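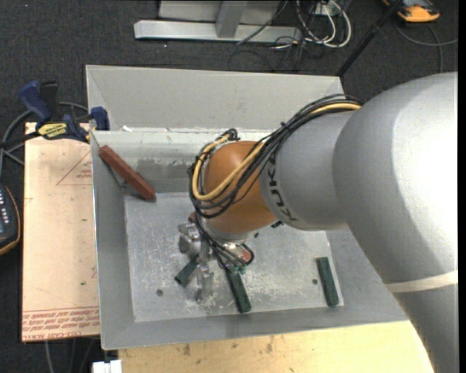
KUKA arm over the block bin.

Search this forum Advanced Go

Open Records & Local Courts > Police video requests

Redaction log missing from body camera release, Junelitz PD
Started by Hiyori Kaneko, April

hkaneko
I requested body camera video for a traffic stop in Junelitz that ended in a use-of-force report. The incident was a single stop with two officers on scene and a third arriving later. The city released one file, 8 minutes long, with the audio muted in several places and a blur over most of the second half. There was no redaction log and no statement of which exemption was applied to which segment. The cover letter says "portions withheld under applicable law" and gives no citation.

The dispatch log, which I got separately, puts the stop at 163 minutes from first call to clear. I am not assuming the cameras ran for all of it. I would like to know two things:

1. Whether the agency has to identify the exemption per segment or only for the record as a whole.
2. Whether I should appeal now or write back first and ask for the log.

plainfile_22
Write back first. Ask for the log by name, ask for the export history, and ask for a list of all responsive files including those withheld in full. Keep it to one page. If you appeal now, the city attorney will send the log with the response and the appeal gets closed as moot, and you still won't have the other officers' video.

Per segment or per record depends on your state statute. Most of the ones I have worked with say the denial must cite the specific exemption and explain briefly how it applies to the record withheld. Whether a muted 20 seconds counts as a "record withheld" is where people argue.

mdockett
Disagree on timing. Check the appeal deadline before writing any friendly letters. In a lot of places the clock starts at the partial denial, and a follow-up letter does not stop it. I lost one that way. The agency took five weeks to answer my letter and then pointed out that the appeal window had closed.

plainfile_22
She can do both. Nothing prevents sending the letter on day one and filing the appeal before the deadline if there is no answer.

mdockett
That is different from "write back first."

plainfile_22
It is the same letter.

hkaneko
Deadline is 30 days from the date on the denial. I have used six. I can send the letter tomorrow and put the appeal in draft.

One more detail. The file properties list the export software as Plurimov. The department's contract, which is on the city website, is with Molus for cameras and storage. Does anyone know why the export would come from a different program?

tall_order
Common enough. The camera vendor stores the original and the department does redaction in a separate tool, then exports a copy. What you received is the output of the second tool. The original should still be in the storage system with its own audit trail: who opened it, who downloaded it, when. Ask for the audit trail on the original and the project file or report from the redaction tool. They are two different records and clerks tend to search for only one.

Also, if the redaction tool is run by someone outside the department, there may be a second contract. Ask for that too.

mdockett
Audit trails get denied as security records in my county about half the time. Ask, but don't make it the main item.

tall_order
Denied initially, yes. Released on appeal with user IDs masked in the two cases I followed. The timestamps were the useful part anyway.

brinkley_r
I worked in a records unit for 11 years, not this city. A few things from the other side of the counter.

The blur is probably a whole-screen blur because someone's driver's license or a laptop screen was visible and the clerk did not want to track it. It takes a long time to track an object by hand. It is still not a proper redaction if it covers material that isn't exempt. You can say so in the letter: ask that the blur be limited to the exempt portion and that the rest be re-released.

The short length may have an ordinary cause. If the request said "video of the stop," a clerk may read that as the stop itself and not the wait for the tow truck or the supervisor's arrival. Next time give the start and end from the dispatch log.

hkaneko
My request said "all video recorded by all responding officers from arrival to clear, incident 1608."

brinkley_r
Then that explanation doesn't work and they owe you either the files or a denial for them.

mdockett
Which is why I would appeal. The request was clear. The response skipped most of it without saying so. A silent omission is a denial in my state.

plainfile_22
In mine it is a "constructive denial," but only after the statutory response time has run. She got a response within the time. The board would look at whether it was complete.

old_exhibit
Look up the Kavanagh decision if your state's appeals board is the one I think it is. Short version: agency released one of four videos and did not mention the other three. Board held the agency had to account for every responsive record and ordered an index. It did not order release. People quote it as if it did.

hkaneko
Same board. Thank you, I had not seen it. An index is what I want at this stage.

old_exhibit
Cite the index part only. If you cite it for release, the city attorney will spend two pages on why you misread it.

tall_order
Fees: has the city quoted you anything? Some charge by the hour for redaction once you ask for more video.

hkaneko
I paid $100 for the first release. No itemized invoice.

brinkley_r
Ask for the itemization. If they billed redaction time, there is a worksheet with the hours and probably the file names. That worksheet may tell you how many videos the clerk pulled up.

mdockett
Good point, and it is hard to call a fee worksheet a security record.

hkaneko
Letter will ask for the following: index of all responsive video, redaction log with citations, narrowed blur, fee worksheet, audit trail last. Appeal goes in on day 25 if I have nothing by then. I'll post the city's response with the officer and driver names left as they are in the public report.

plainfile_22
Send it by a method that gives you a receipt. The portal in Junelitz used to drop attachments over a certain size and not report the error.

hkaneko
Certified mail and the portal both.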